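Zistidora Community Help: Plasma Diagnostics

Calibration of a Faraday rotation probe after a change of fiber

Our laboratory operates a small pulsed plasma device and measures the magnetic field by Faraday rotation along a single line of sight. The optical fiber was replaced in March. Shots taken with the new fiber give a field 32 percent lower than earlier shots at the same charging voltage. The current monitor shows no change. Should the old calibration be discarded, or can a correction be applied to the stored data?
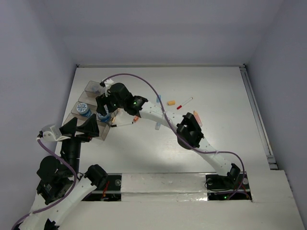 The probe laser and the detector were left in place during the work. The analysis code is the standard Jurulley package with its default settings. Any advice on the order in which checks should be made would be appreciated.

Posted by: Drunalberg Pulsed Power Group

Drunalberg Optics Desk

A correction should not be applied until the cause is known. A replacement fiber may alter the polarization of the light before it reaches the plasma, and bending or clamping may have the same effect. The following checks are recommended.

1. Record the signal with no plasma and no current. Rotate the input polarizer through a full turn and confirm that the detector response follows the expected curve.

2. Measure the angle between the two detector channels. If it has moved by more than 4 degrees, the balance must be set again before any further shots are taken. 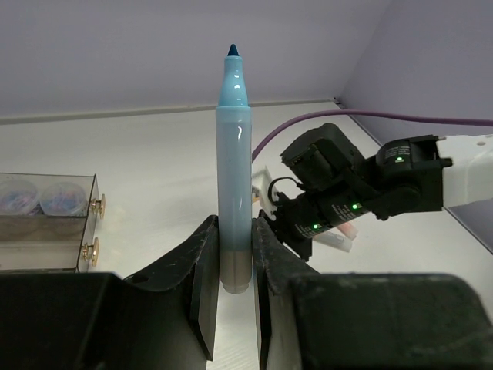

3. Place a reference glass of known Verdet constant in a test coil and compare the result with the value on file.

Users are reminded that Faraday rotation depends on electron density as well as field. A lower density would also produce a smaller angle with the current unchanged.

Vávra Laboratory Users

We had the same thing with a different probe. It was the connector. We cleaned it and took 69 shots, and the numbers came back to normal. Check that first.

Zistidora Measurement Office

The preceding reply may be correct, but cleaning alone does not establish a calibration. The reference glass test should still be completed and the result entered in the shot log. 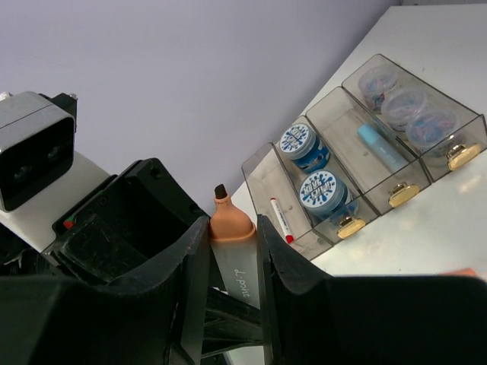
Marker held upright in a black gripper, chisel tip at the top.

Stored data should be kept in raw form. Where a new constant is adopted, both the old and new values should be listed with the shot numbers to which they apply.

Related items
Choosing a probe wavelength for dense plasmas
Shielding detector cables from switch noise
Jurulley package: changing the default density profile
Reading a B-dot coil near a metal wall

Last updated: Jan 18, 2021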